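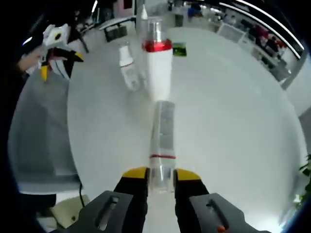

Akua Kyei held that a table of mixed bottles should be sorted by closure before anything else, and that contents could wait. Her staff at Trilcombe sorted by contents first and had to handle each item twice.

Chapter 3
Sorting Small Containers

3.1 Scope

This chapter covers bottles and other small containers used in homes and shared washrooms. Jars and cans are treated in Chapter 2. The work surface is a table with clear access from at least two sides.

3.2 Terms

Closure: the part that seals a container, such as a screw cap, pump or dropper.
Body: the part that holds the contents. A body is recorded as clear or opaque.
Collar: the ring between body and closure. Collar color is recorded but is not used for sorting.

3.3 Order of Work

Stand upright any container that has a flat base and a sealed closure. Leave the rest on their sides, with the necks pointing the same way. Group by closure, then by body. Objects other than containers go to the far edge of the table and are sorted last, by the method in Section 3.6.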